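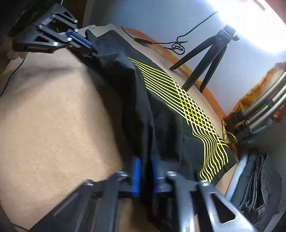

Why does the replayed fold drift when the demonstration looked fine to the person holding the gripper?

Usually the tool's tracking slipped partway through the demo, and the policy learned the slip along with the fold.

Search tickets

Ticket 2422
Project: Grilthorpe, shirt folding
Opened by: Jonalyn Macaraeg
Assigned to: Phúc Mạc
Status: Waiting on reporter

Jonalyn Macaraeg, 9:20 am
Florkano replays my folds with great confidence and lands them next to the shirt. Same table, same black T-shirt with the yellow squiggles. I have folded laundry since childhood and would like it noted that my technique is not the issue.

Phúc Mạc, 9:48 am
Noted. Which episodes? And did you run the Mirer calibration after swapping finger pads?

Jonalyn Macaraeg
Episodes 1723 onward. I ran it before swapping the pads. I can hear you sighing from here.

Phúc Mạc
Rerun it with the blue pads on, close the fingers all the way, wait for the tone. Then record 20 fresh demos. Go slower when you pinch the fold. In 1731 you let go and pull away in the same motion, and the robot has taken this as life advice.

Jonalyn Macaraeg, 2:05 pm
Done. Drift is gone on the near side. Far end still gets dropped halfway across. Log says "pose jump, frame 757" and then nothing, as if embarrassed.

Phúc Mạc
Check whether your sleeve covers the tool camera when you reach. Kuroda build from November also had a bug where a jump got smoothed over and saved as good data. Update, then throw out anything flagged.

Jonalyn Macaraeg
It was the sleeve. Rolled up. Updating now, will replay the whole set after and report back. The shirt has been folded more today than in its entire previous career.

3 comments hidden
Share 4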